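From: linen-desk at Estbridge
To: textile-care list
Date: May 22, 2023
Subject: Re: [textile-care] Knits and plush stored together, pile marking

> We have 36 cream plush blankets on open shelving at the Bramwell
> store, with knitted items folded in between to save room. Several
> blankets now have flattened tracks in the pile. Is this permanent,
> and should the knits come out?

Take the knits out. A folded knit has a hard ridge at every fold, and short pile lying under that ridge takes a set. We had the same trouble at Cillton in December, on lot 347, and the pile came back on most of it with a cool tumble and a soft brush. Brush in one direction only, top hem to bottom hem. Anything still flat after two passes gets steamed from the back.

Sort by surface before you sort by size. Plush goes with plush, knits go in their own bin, and anything that sheds white fluff is kept apart from both.
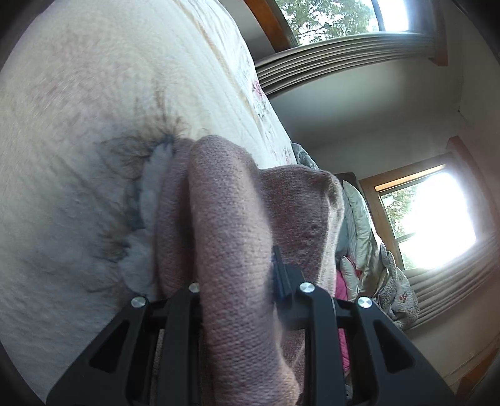
Can a heavy knit be stored on a hanger if shelf space is short?

Keep it flat. The stitches at the shoulder stretch under the weight of the garment and do not recover fully in the wash. If flat space is the limit, roll it.

On stacking height: our shelves are set at 18 inches and we stop four inches short of the next shelf. The Celtia bins are deeper, so put a board halfway up — otherwise the bottom blanket carries the whole load.

Marks with color in them are a separate matter from crushed pile. Tag those, do not brush them, and send them through as wet cleaning under code 1431. Brushing first pushes the soil down to the backing.

Linen desk, Estbridge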